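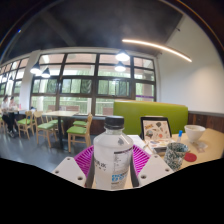
Newsletter > Robotics and automation > Visits and open days

We use cookies to remember your reading preferences. Accept | Manage settings

Dorberg demonstration, Jalholm: collecting grasp data with a hand-held gripper

The June visit to Dorberg at Jalholm was split into two sessions, one in the dining area and one in the workshop downstairs. Thirty-one members registered. This report covers the dining area session in most detail, as the workshop material overlaps with the notes from the autumn meeting.

Dorberg is building a training set for table clearing. The hand-held gripper takes the place of the robot at the recording stage: an operator carries it to the object, closes the fingers, moves the object and lets go. The camera rides on the tool, so the recorded view is close to what the robot's wrist camera will see later. No arm has to be shipped to the site or fenced off, and a recording can be started at an ordinary dining table in a few minutes.

The collection stood at 1410 recordings on the morning of the visit. Dorberg keeps failed grasps in a separate folder and does not include them in that total. A recording starts before the approach and ends after release, with the operator's hand expected to be clear of the view throughout.
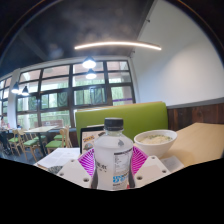 Report: Plotside newsletter desk
Filed under: Visits, June

The object for the first half of the session was a clear bottle with a black screw cap. Bottles are a useful test for a parallel gripper. The body is easy to centre between the fingers, but the wall can deform under load, and a transparent shoulder gives the vision system very little to work with. Dorberg's depth estimates are poorest between the cap and the top of the label. The current workaround is to weight the cap and the printed area more heavily when the bottle's position is estimated.

The fingers are bright magenta and ribbed, with open gaps between slanted ribs. On contact the structure is meant to bend around the object, spreading the load along the finger. Dark grey pads line the inner sides. Pad wear was the most common question from the group. Dorberg replaces the pads on a fixed schedule, before wear is visible, and logs each change against the recordings. The reason given was that a worn pad alters the timing of the grasp in a way that is difficult to find in the data afterwards.

The colour of the fingers was discussed as well. A strong colour makes the finger outline easy to segment, which gives an estimate of finger opening from the camera alone. It can also cause trouble if the model comes to depend on it. Dorberg intends to run a comparison with grey fingers of the same geometry – no date has been set.

Much of the discussion concerned background. The company records in furnished rooms with the table as people leave it: papers, bowls, a propped-up screen, chairs behind. Earlier recordings were made on a plain bench with a cloth backdrop. According to the presenter, models trained on the bench set were accurate on the bench and drifted badly when moved to a room with large windows and hanging lamps. Window glare remains the main cause of lost tracking. Operators are asked to vary the height and heading of the approach so that the windows do not always fall in the same part of the view. 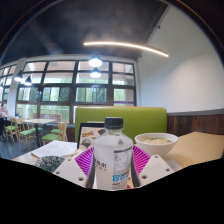 The same applies to whatever shares the table with the target. A bowl close to the bottle limits how far the fingers can open on that side, and an operator will usually rotate the tool slightly without being aware of it. Dorberg wants that correction in the data. Instructions to operators are therefore kept short, and there is no prescribed path to the object. Recordings are rejected for technical faults only, such as dropped images or a tracking gap.

One limitation was put plainly. A person's wrist can reach poses that the target arm cannot. Each recording is checked against the reach of the Ivanov arm used in the workshop, and paths outside it are trimmed or removed. Dorberg did not give the share lost at this step. Several members thought it would have been the most useful figure of the day, and we have asked for it in writing.

The workshop session was shorter. The Ivanov arm was shown with the same finger design mounted at the wrist, picking from a marked tray at reduced speed. Cycle times were not discussed. The group was able to handle spare fingers and compare the ribs on new and used sets.

Slides will be placed in the members' area once Dorberg has cleared them. Questions for the follow-up call can be sent to the Plotside desk until the end of the month. Please state whether they relate to the gripper, the tracking or the training set.

Related items
Notes from the autumn meeting: wrist cameras and calibration
Choosing contact pads for parallel grippers
Transparent objects and depth sensing, a short reading list
Getting to Jalholm: parking and site access
Plotside visits program, second half of the year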